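How to Flatten and Square Woven Fabric Before Cutting
Sewing Basics, Part 3
Written by Ruoxi Liao. Updated May 2019.

Fabric that leaves the bolt is seldom square. The lengthwise threads (warp) and crosswise threads (weft) should meet at a right angle, but finishing, rolling and folding all pull the weft out of line. If a garment or curtain panel is cut from skewed cloth, the pieces hang crooked after the first wash, and pressing will not fix them. The procedure below applies to plain and twill weaves in cotton, linen and light wool. Knits are covered in Part 4.

What you need

Sharp fabric shears
A long straight ruler and a carpenter's square or a large drafting triangle
Pins
An iron with a steam setting
A pressing cloth
A table larger than the folded fabric

Terms used on this page

Selvage: the finished edge running along both sides of the cloth, parallel to the warp.
Grain: the direction of the warp threads. Crossgrain is the direction of the weft.
Bias: any diagonal to the grain. True bias is 45 degrees.
Skew: weft threads that run straight but at the wrong angle.
Bow: weft threads that curve between one selvage and the other.

Step 1. Preshrink

Wash and dry the fabric the way the finished item will be washed and dried. For wool, steam from the wrong side and leave it flat until cool. Zigzag or overcast the cut ends first, or they will ravel and tangle in the machine. Take the fabric out of the dryer while it is slightly damp. Creases set by a full dry cycle in heavy cotton can take longer to remove than all of the other steps together.

Step 2. Find the crossgrain

The cut end of the fabric is not a reliable reference. Stores cut along a groove in the counter, and the groove does not follow the weft.

For plain weaves that tear cleanly, snip through the selvage near the end and tear across. The tear follows one weft thread. Press the torn edge afterward, as tearing leaves it rippled.

For linen, loose weaves and anything that does not tear well, pull a thread. Snip the selvage, pick out a single weft thread with a pin, and draw it gently while sliding the cloth along it. A visible line forms. Cut along the line. If the thread breaks, cut up to the break, pick up the same thread again and continue.

Twills can be torn, but the tear sometimes jumps. Check the edge for loose threads that do not run the full width. If they are present, trim until one unbroken thread can be pulled from selvage to selvage.

Repeat at the other end.

Step 3. Check for skew

Fold the fabric lengthwise, selvage to selvage, and lay it on the table. Align one end with the short edge of the table or with the square. On straight fabric the layers match on all three open sides and the fold lies flat. If the ends match but the selvages do not, the fabric is skewed. If the selvages match but diagonal wrinkles run from the fold, it is also skewed, and someone has forced it into place.

Bow shows up on the single layer. Lay the ruler across from selvage to selvage and compare it with a weft thread. A stripe or a check makes this easier.

Step 4. Correct the skew

Open the fabric. Identify the two opposite corners that are short – these are the ones to pull. Dampen the cloth evenly with a spray bottle. Grip the edge near one short corner with each hand and pull on the bias with steady tension, then move along the edge by 9 inches and repeat. Work down the whole length. A long piece goes faster with two people standing at opposite corners.

Pull, release, refold and check. Several light passes are better than one hard one, which can distort the weave locally and leave a ripple near the selvage.

Fabric with a permanent-press or resin finish will not respond. The finish locks the threads in position. Cut such fabric with the pattern aligned to the selvage and disregard the crossgrain.

Step 5. Lay out and smooth

Put the fabric on the table in a single layer, wrong side up. Start from the center and move outward. Do not drag the cloth by a corner, as this stretches the bias and undoes Step 4. Lift the edge slightly, let air under it and set it down in line. Turn out any folded corners before smoothing the area next to them.

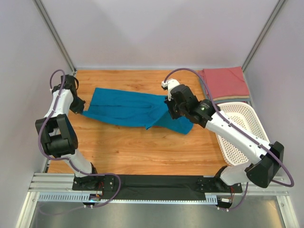 Once the layer is flat, sight along each selvage. If a selvage is tight and pulls the cloth into a curve, clip it at intervals of 3 inches, cutting only through the selvage itself. Support any length that hangs over the end of the table. The weight of the overhang is enough to shift the grain.

Step 6. Press

Press with the grain, using an up-and-down motion. Sliding the iron across a damp weave pushes it out of square again. Start at the selvage and work toward the middle, and use the pressing cloth on dark colors and wool. Let each section cool before moving it.

Press out the fold line from the bolt. If it remains after 2 attempts with steam, treat it as permanent and position the pattern pieces to avoid it.

Step 7. Final check and storage

Refold and compare the ends with the square once more. A small remaining error is acceptable in short pieces such as collars and pockets. For curtains and wide skirts, go back to Step 4.

If cutting has to wait, roll the fabric on a cardboard tube with the ends even. Folding puts the creases back.

Thread-pulling notes for linen were supplied by Khrystyna Marchuk.

Next: Part 4, Handling Knits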